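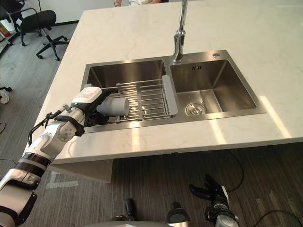
Left arm with the gray cup on its side, over the rack in the left basin.

So I've had Ustus running on our two-armed robot since the start of September, and I finally have enough hours on it to say something useful. If you haven't run into it, Ustus is a training recipe from a small group in Toledo. You record a person steering the arms through a chore, and it learns from those recordings. The twist is that it also guesses how sure it is about each move, and it slows way down when it isn't. That's the part I wanted to try!

Our chore was dishes. Well, cups into a sink rack, which sounds easy until you remember a rack is just a bunch of shiny rods, and shiny rods are murder on depth readings (ours were full of holes the whole first week). We recorded 206 demos, fed them in, and let it train overnight on one card.

Setup took me 3 evenings. The install notes skip a step where you have to match the clock on the hand to the clock on the head camera, and if you miss it everything looks fine and the grasps land late. I lost most of an evening to that. Please, somebody fix the readme.

Once it was going, though, I was pretty happy. The approach to the rack is lovely to watch, quick over the open counter and then careful near the rods. We ran it next to Modard, our old method, with the same cups and the same starting spots, 15 tries each. Ustus got 13 in the rack and Modard got 9. Not a huge test, I know, and I wouldn't put it in a paper, but the misses were different too. Modard would push a cup into the rods and keep on pushing. Ustus mostly stalled above the rack and hung there until I hit stop, which I'll take any day over a bent finger.

Stuff I don't like: the stalling gets old. There's a setting for how cautious it is, and the default is way too timid for anything with metal in view. I turned it down by half and it got a lot more fun to use. It also doesn't really use both arms. You can train with two, but the second one mostly hovers, and the authors' page is vague about whether that's coming.

Also, sunlight. Late in the afternoon we get stripes across the counter and the confidence numbers jump all over the place. We tried the Mulham image filter on top and it helped a bit, but it adds lag, so I took it back off.

Would I keep it? Yep, for single-arm pick and place it's our default now. For anything two-handed I'm sticking with Modard until the next release.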